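홈 | 사업 소개 | 진행 보고 | 자료실 | 문의

아늑한 휴게실 조성 지원사업 중간 보고
작성: Diệp Châu (Anmont 공간운영팀)
제출일: 2026년 7월 30일 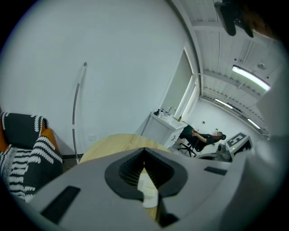 본 보고서는 Cerell 기금의 지원으로 진행 중인 Anmont 2층 휴게실 정비의 중간 경과를 정리한 것이다. 지난 보고 이후 가구 배치와 세면대 주변 정리를 마쳤고, 남은 작업은 조명과 수납이다. 전체 일정은 계획보다 조금 늦었으나 10월 완료 목표에는 변동이 없다.

1. 가구

앉는 자리는 벽 쪽으로 모았다. 주황색 쿠션이 있는 좌석은 새로 사지 않고 기존 것을 그대로 쓰기로 했으며, 그 위에 흑백 물결무늬 담요를 덮었다. 담요는 세탁 후 다시 덮는 방식으로 관리한다. 처음 계획서에는 좌석 천갈이 비용이 들어 있었으나 견적이 예상보다 높게 나와 보류하였다.

탁자는 밝은 색 원형 목재 탁자로 정했다. 사각 탁자도 검토했지만 통로 쪽으로 모서리가 나와 다니기 불편하다는 의견이 있었다. 탁자 위에는 상시 비치품을 두지 않으며, 이용자가 가져온 물건은 나갈 때 함께 치우도록 안내문을 준비하고 있다.

검은색 바퀴 의자는 사무실에서 쓰던 것을 옮겨 왔다. 휴게실에 어울리지 않는다는 말도 있었으나 등을 기대고 쉬기에 편하다는 이용자가 많아 당분간 유지한다. 바퀴가 바닥을 긁는지는 다음 점검 때 확인하겠다.

2. 세면대 주변

흰색 하부장과 은색 곡선형 수전은 교체하지 않았다. 수전은 연결부 패킹만 갈았다. 상판에는 병 세 개만 두고 나머지 세제와 여분 용품은 모두 다른 곳으로 옮겼다. 이전에는 개인 컵과 행주까지 올라와 있어 닦기가 어려웠다. 하부장 안쪽은 선반 한 단을 더 넣을 수 있을 것으로 보이며, Ratus에 치수를 보내 답을 기다리고 있다.

3. 조명과 벽

곡선형 금속 스탠드를 벽 앞에 세웠다. 낮에는 흰 틀의 창으로 들어오는 빛으로 충분하지만 해가 진 뒤에는 좌석 쪽이 어둡다는 의견이 접수되었다. 전구를 한 단계 밝은 것으로 바꾸어 보고, 부족하면 보조등을 추가로 신청할 예정이다. 벽 아래 콘센트 앞에는 가구를 두지 않는다는 원칙을 정했다.

벽은 흰색으로 유지한다. 액자나 게시판을 걸자는 제안이 있었지만 안내문이 늘어나면 사무실과 다를 바 없다는 의견이 우세했다. 이 부분은 완료 보고 전에 한 번 더 논의한다.

4. 이용 현황과 의견

정비 후 집계한 이용 횟수는 217회이다. 이전 기간에는 기록을 남기지 않아 비교할 수치가 없다. 의견함에 들어온 내용은 대체로 조명, 의자, 냉방에 관한 것이었다. 냉방은 이번 사업 범위 밖이므로 건물 관리 측에 따로 전달하였다.

5. 예산

총 지원금 600만 원 가운데 절반을 조금 넘게 집행하였다. 탁자 구입과 운반, 수전 부품, 벽면 보수 순으로 지출이 컸다. 천갈이를 보류하면서 남은 금액은 수납장 보강으로 돌리고자 하며, 항목 변경 신청서를 별도로 제출한다. 영수증 사본은 정산 서류에 첨부하였다.

6. 남은 작업

- 하부장 선반 추가: Ratus 회신 후 발주
- 스탠드 전구 교체 및 저녁 시간 밝기 확인
- 이용 안내문 제작: Kaewkla에 인쇄 의뢰
- 바퀴 의자 밑 바닥 상태 점검
- 예비 담요 한 장 구입 여부 결정

요청 사항은 두 가지이다. 예산 항목 변경의 승인 여부를 8월 중에 알려 주시면 선반 발주를 늦추지 않고 진행할 수 있다. 또한 완료 보고에 이용자 설문 결과를 포함해야 하는지 확인을 부탁드린다. 포함해야 한다면 문항은 다섯 개 이내로 만들 생각이며, 초안은 요청 시 바로 보내겠다.

이 사이트는 이용 편의를 위해 쿠키를 사용합니다. 계속 이용하시면 쿠키 사용에 동의하는 것으로 간주됩니다. [동의] [설정]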